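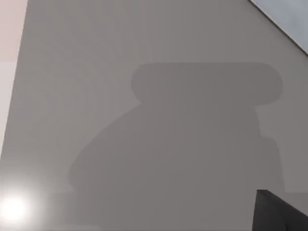

Moltia Allotment and Garden Society
1/19 The Society has been asked many times this spring for plain guidance on watering during dry weather. We have set it out in this thread for plot holders and for anyone in the town who grows food or flowers at home. The same text will be placed on the noticeboard at the lower gate.

Moltia Allotment and Garden Society
2/19 The present restrictions apply to hosepipes and sprinklers connected to the mains. They do not apply to watering cans, or to water taken from a butt. Members who are unsure whether their own arrangement is permitted should write to the office before using it.

Moltia Allotment and Garden Society
3/19 Time of day. Please water before 9 am or after 7 pm. Water given at noon in June is largely lost to the air, and the taps on the upper path run slowly when everyone draws from them at once.

Moltia Allotment and Garden Society
4/19 How often. A thorough soaking twice a week does more for most established vegetables than a light sprinkle every evening. Light watering wets only the top of the soil and encourages roots to stay there, where they dry out first.

Moltia Allotment and Garden Society
5/19 To check whether a bed needs water, push a finger into the soil as far as it will go. If it is damp at the fingertip, leave the bed for another day. The look of the surface is a poor guide, particularly on the heavier ground at the Vuvisano end of the site, which cracks on top while remaining moist underneath.

Moltia Allotment and Garden Society
6/19 Seedlings are the exception. Anything planted out in the last fortnight should be watered daily, in small amounts, at the base of the stem. Lettuce, rocket and spinach will run to seed quickly if they are allowed to dry out even once.

Moltia Allotment and Garden Society
7/19 Order of importance, where water is short: seedlings and new transplants; leafy crops; beans and peas in flower; courgettes, cucumbers and tomatoes in fruit. Potatoes benefit most from one heavy watering when the tubers are forming, usually when the plants come into flower.

Moltia Allotment and Garden Society
8/19 Onions and garlic that are close to harvest should not be watered at all. Established rhubarb, currants and gooseberries will generally manage. Lawns and grass paths should be left to go brown — they recover with the first proper rain.

Moltia Allotment and Garden Society
9/19 Tomatoes. We receive more letters about tomatoes than about any other crop. Split fruit and the sunken dark patch at the base known as blossom end rot are both commonly linked to irregular watering. Keep to a steady routine, especially with plants in pots and growing bags.

Moltia Allotment and Garden Society
10/19 Mulch. Garden compost, leaf mould, straw and grass clippings are all suitable. Water the bed first and then lay the mulch, keeping it clear of stems. Grass clippings should go on thinly. Clippings from any lawn treated with weedkiller must not be brought on to the site.

Moltia Allotment and Garden Society
11/19 The compost delivery ordered for June has been confirmed. Members may take up to 100 litres per plot from the bay beside the Rivadeneyra Road entrance. Please bring your own sacks, and sweep up afterwards.

Moltia Allotment and Garden Society
12/19 Water butts. The Society holds 7 butts for loan to members who have a shed with guttering. Each holds 192 litres when full. Applications should give the plot number and state whether the butt will stand on slabs or on bare ground. Those on bare ground will need a base before the loan is agreed.

Moltia Allotment and Garden Society
13/19 All butts must have a fitted lid. This is a condition of the tenancy agreement and has been for many years. An open butt is a danger to small children and to wildlife, and it breeds mosquitoes. Dipping tanks should have a plank or a sloping piece of wood left in them so that hedgehogs and frogs can climb out.

Moltia Allotment and Garden Society
14/19 Household waste water. Water from washing up or from a bath may be used on ornamental plants and on soil around shrubs, provided that it contains only ordinary soap or washing-up liquid. It should not be used if it contains bleach, disinfectant, dishwasher salt or strong cleaning products. Do not store it, and do not put it on salad crops or on anything eaten raw.

Moltia Allotment and Garden Society
15/19 Pots and hanging baskets dry out faster than open ground. Group them together in partial shade where possible and stand smaller ones in saucers on hot days. A basket that has dried out completely can be lowered into a bucket of water until the compost is soaked through, then left to drain before it is hung up again.

Moltia Allotment and Garden Society
16/19 Greenhouses. Wet the floor in the morning, open the vents early and close them before dusk. Shade paint or netting should be in place by now. Members sharing the Odeo greenhouse are asked to sign the rota inside the door, so that the benches are not watered twice by different people, as happened last June with the pepper plants.

Moltia Allotment and Garden Society
17/19 Holidays. If you will be away for more than a few days, please arrange cover with a neighbouring plot holder and let the office know who it is. The Society cannot undertake to water individual plots. Clearing ripe courgettes and beans before you leave will reduce the amount of water the plants require. Your neighbour should be told which crops they are welcome to pick.

Moltia Allotment and Garden Society
18/19 Taps. The tap at the end of the middle path has a worn washer and must be closed by hand until it is tight. A replacement has been ordered. Any other leak should be reported on the day it is noticed, with the number painted on the post. Tools, cans and produce should not be washed in the dipping tanks.

Moltia Allotment and Garden Society
19/19 An evening talk on growing with less water will be given by Loïc Lemaire in the meeting room at 7.30 pm later in June. There are 40 places. Members have first call on these, and any that remain will be offered to the public at the door. Admission is free of charge.

Moltia Allotment and Garden Society
Further to the thread: several members have asked whether drip lines and leaky hose are allowed. On our site they may be run from a butt at any time. They may not be joined to a mains tap while the restrictions are in force, with or without a timer.

Moltia Allotment and Garden Society
We have also been asked about newly planted fruit trees. A tree in its first or second summer should be given two full cans a week in dry weather, poured slowly inside the spread of the branches. Keep a circle of bare or mulched soil around the trunk, as grass growing up to the bark will take much of the water. Check the tie at the same time and loosen it if it is tight.

Moltia Allotment and Garden Society
On strawberries: water the soil and keep the fruit dry where you can. Straw under the plants helps with this. Once cropping is over, cut back the old leaves, clear the straw and give the bed one good soaking. Runners wanted for new plants can be pegged into small pots at that stage.

Moltia Allotment and Garden Society
A correction to post 12. Butts on loan may be fitted to a greenhouse as well as to a shed, provided that there is guttering and a downpipe. The application form says this correctly and the post did not. We apologise to the two members who were put to the trouble of writing in.

Moltia Allotment and Garden Society
Finally, printed copies of this guidance can be collected from the office between 10 am and noon, or requested by post. A large-print copy is available. Questions about individual plots are best sent to the office in writing, with the plot number at the top, as replies on this page are not read every day.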